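Two Hands, One Operator: Recording the Dish Rack Task at Gostley

Macario Camacho runs the demonstration recordings at Gostley, where a bench with two small arms is used to collect examples for a controller that learns from operator motion. The controller project is called Drurkus. Its current task is loading plates into a wire rack. We spoke on a Wednesday, between two recording blocks, and the conversation kept returning to what the operator does before the first plate is touched.

The method is leader-follower. The operator holds a pair of unpowered arms with the same joint layout as the powered pair, and the powered pair copies the joint angles. Nothing is planned in Cartesian space during recording. "If the operator puts the elbow somewhere stupid, the follower puts its elbow there too," Camacho said. "We want that in the operator's hands. The angles are what the policy will be asked to predict, so the angles are what we store."

He is particular about start poses. Each episode begins with both arms parked within a tolerance that the recording software checks, and it will not open a file until the check passes. In the first weeks there was no such check. Operators began wherever the last episode had left them, and the trained policy spent its first second drifting toward an average of those positions.

"It would hover," he said. "You would watch it decide nothing. We threw those episodes out and started over."

The set now stands at 3224 episodes, all teleoperated. An episode is one or more plates placed in the rack, with the operator free to choose which arm goes first. Camacho tried fixing the order for a while and dropped the rule when he found that operators crossed the arms to comply with it.
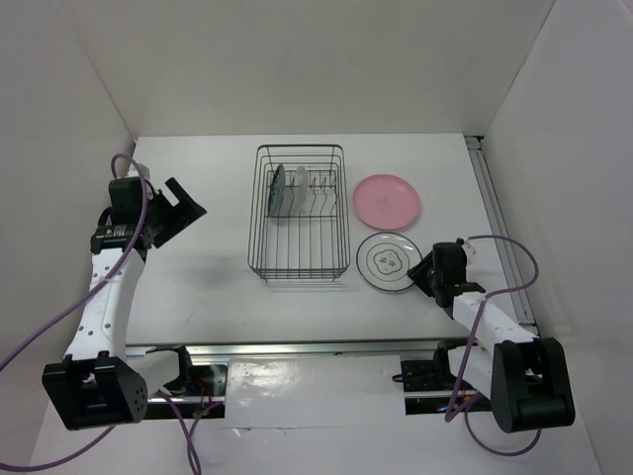 The plate rim is the difficult part. A plate lying flat on a table gives a parallel gripper very little to hold. The lower finger has to get under the rim, and the clearance depends on the plate. Camacho teaches operators to come in low from the side, stop when the finger is at the rim, and close slowly. The common error is to close while still moving, which pushes the plate along the table.

"People correct for a slide by chasing it," he said. "Then you have a recording of chasing. I would take a clean miss, a full stop, and a second attempt. The policy can learn a second attempt. It learns chasing too, and it gets very good at it."

Recovery episodes are kept and labeled. A missed grasp followed by a deliberate retry is marked with a flag at the retry point, and the training code can weight the portion after the flag more heavily than the portion before it. Episodes in which a plate is dropped into the rack from above are removed, even if the plate ends up standing in a slot. Camacho's reasoning is that the release height matters more than the result, and that a drop which works on plastic is not one he wants repeated on ceramic.

Force is a gap in the system. The leader arms give no feedback, so the operator feels the same thing whether the follower is in free air or pressing a plate against a wire. A technician at Bisgaard, the shop that machines Gostley's brackets, suggested reflecting motor current back to the leader side. Camacho built it and took it off again after 12 days. The arms buzzed at the rates he could run, and operators tightened their grip to damp it, which showed up in the data as a tremor.

What replaced it is a current limit on the follower jaws, set in software, and a habit. Operators are told to open the jaws by a small amount once the plate is in the slot, wait, and only then withdraw. "The wait is for the human," he said. "You look at it. If the plate leans when you loosen, you still have it."

The wrist view gets most of his attention when he reviews recordings. The fixed view tells him where the arms are, but it is a poor judge of the last inch before a slot. He replays the wrist stream at half speed and looks for the moment the operator commits to a gap between two wires.
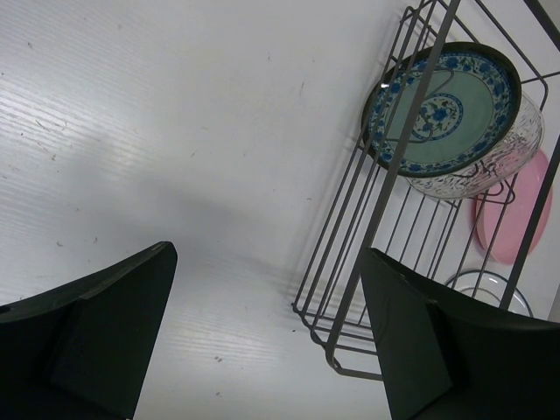 Clear dishes were added in April, at the request of Troltden, a partner lab that trains on a copy of the same recordings. Camacho had put it off. With a transparent plate the policy has a thin edge and some distortion to work from, and so does an operator who is restricted to the camera view. He runs those sessions in two modes. In one, the operator can look directly at the bench. In the other, a screen shows only the camera streams.

"The direct view gives you nicer motion," he said. "It also gives you motion based on things the policy will never see. The operator leans over, sees the edge of the glass, and goes straight to it. There is nothing in the images that explains why the arm went there." The screen-only episodes are slower and contain more pauses. He uses them for glass anyway, and keeps direct view for opaque plates with a visible rim.

Rack position is varied by hand between episodes. The operator shifts or turns it before the software opens the next file. Camacho considered a printed grid with assigned positions and decided against it, mainly to keep marks off the table that the policy might latch onto. The drawback is that people have preferences. When he plotted the rack angles from one month, nearly 6 in every 10 sat within a narrow band that suited a right-handed person reaching from the front. He now shows operators that plot at the start of each shift and leaves the rest to them.

Cable routing took longer than he would like to admit. A cable that pulls on the wrist at full extension adds a load the leader arm does not have, and the follower lags by a few degrees. The operator sees the lag and leads further to compensate. His fix was more slack and a wider loop, checked by moving each joint through its range with the power off.

Asked what he would change about the recording protocol, Camacho named the labels. Retry flags are still placed by the operator with a foot pedal, and they arrive late by an amount that varies from person to person. He has a script that moves each flag back to the nearest jaw opening. It handles single retries well. With two in quick succession it tends to merge them, and he corrects those by hand on Friday afternoons.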